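Student arm won't reliably unzip and pack a lunch bag. Mechanical fix or better practice data?

Posted by Deividas Stankevičius, June 2019
Filed under: School & Club Projects, Arms and Grippers

I help out with the robotics club at Cikutberg, which means I hold the key and get blamed for the extension cords. This year's team picked the "household chore" event at the Jetmont student meet. They could have had "stack the blocks." They could have had "push the button." They picked packing a lunch.

The task as the students wrote it up: unzip the bag, put in a banana, a pear and a lidded container, zip it shut. The judges give you four minutes and you may not touch anything after the start signal, including your own forehead, if you ask me, going by how last year's captain was glared at.
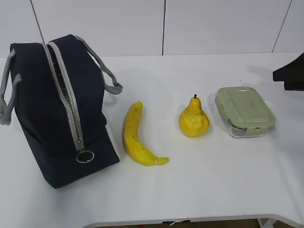

The fruit part is fine. They practiced it to death and the arm can pick up the pear by its middle without any fuss. The container is fine too as long as it gets picked up by the short side. What kills us is the zipper. We logged 60 tries at opening the bag and got 23 clean ones. The failures come in a few flavors:

The fingers close on the ring, pull, and the whole bag comes along for the ride.

The fingers close on fabric next to the ring, and we get a very determined tug on nothing useful.

The zipper opens a couple of inches, the bag folds in on itself, and the slider stops dead.

The team is split. One half wants to change the fingertips (they have a roll of grippy rubber and big ideas). The other half wants to keep the hardware alone and record more practice runs by hand-guiding the arm, then retrain. I teach geography. I'd like to hear from someone who has done this with a soft bag before I let anyone near the glue.

Things that may matter: the bag has to be soft-sided, that's in the rules. We can choose where it starts on the table, within reason. We can't tape it down. Weighting it is allowed if the weight is "a plausible lunch item," and yes, the students have already asked me whether a brick of cheese counts.

Eglė Kivi
Regular member

Change the fingers. Rubber on both tips, done.

Shabani Biwott
Mentor, several school teams

I'd leave the glue in the drawer for now. Two of your three failures have nothing to do with grip. When the bag follows the arm, the fingers are holding the ring very well indeed. Stickier tips will let you drag the bag across the table with more confidence.

Start with the direction of the pull. Kids guiding an arm by hand nearly always pull up, since that's what you do at home while your other hand pins the bag. A zipper on a boxy bag wants the pull to stay low and follow the track, and the track bends. Have somebody unzip the bag with a finger and thumb, very slowly, with the other hand behind their back. They'll find out in one go how flat the pull has to be. Then have the same person guide the arm.

Next, look at what the wrist camera gets to see. We had a stretch with a bag like this where our results were awful and every student had a theory. I finally made them sit and go through the wrist footage in order, without the arm running, and write down the last moment where they could point at the zipper pull. On a good share of the bad runs it had gone behind a finger, or behind the handle, well before the grab. So the thing was guessing. I'd be guessing too. 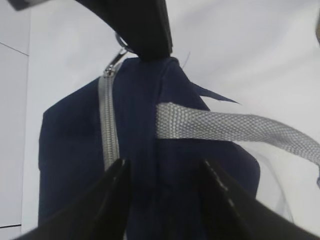
We fixed most of that by adding a pause to the approach. Come in from the side the track runs toward, stop short, get the ring in plain view, then close. It costs a few seconds and you have four minutes, so spend them. Also settle where the handles go before each run and write it into your setup sheet. A strap lying across the slider is a different task from a strap hanging off the end, and if your 60 tries mixed both then your 23 doesn't tell you much.

For the bag folding in on itself: pack something at the bottom before you start, if your judges will take it. A full water bottle on its side worked for us. I would not open negotiations with cheese.

On more practice data, yes, but sort what you have first. When we threw out the sloppy demonstrations we were left with 76 and the arm did better on those than on the whole pile. The sloppy ones were mostly mine.

Keep one more thing in mind. You want your students to run the same test before and after each change, one change at a time. They'll hate it. They will want to do the pause and the rubber and a new bag all in one evening, and then it'll work and they won't know why, and at the meet it'll stop working and they won't know that either.

Sarmīte Ramanauskas
New here

I was on a team that did this event (not at Jetmont, at the smaller one in Lapiņa), so this is from the student end.

Shabani is right about the straps. We spent a whole evening blaming the software and then somebody tucked the handle back and it opened on the next try. We were not proud.

We also tied a bigger loop to the zipper pull. Check your rules, ours said "no modifications to the bag" on page one and "reasonable accessories permitted" on page four, and we had the argument with a judge in advance by email so we wouldn't have to have it in the hallway. He allowed a key ring. If you get the same answer, take the key ring. It gives the fingers something to go through instead of just pinch.

Closing the bag was harder than opening it, by the way. You don't mention closing it at all, so I'm guessing you haven't got that far? The container goes in and then the top won't lie flat and the two sides of the zipper drift apart. We put the container in first, flat on the bottom, then the fruit. Before that we had the banana at the bottom and it stood up against the side every time.

Our best result was 13 full runs in a row in practice. At the meet we got one out of three. Still got a ribbon.

Deividas Stankevičius
Original poster

Thank you all. I read Shabani's reply out loud at the start of the session and there was a silence, and then Elīna (my niece, also the captain, also the person who wrote "pull UP" on the whiteboard and underlined it) went and erased the whiteboard.

We did the hand-behind-the-back exercise. It took me three tries to open a lunch bag. I'm told there's video.

So far we've only changed the pull direction and fixed the strap position on the setup sheet. The pause comes next. The rubber is in my desk, Eglė, and I may yet come crawling back to it.

Sarmīte, no, we hadn't got as far as closing it. I've written to the judges about the key ring. One of the students added a question about the cheese before I hit send.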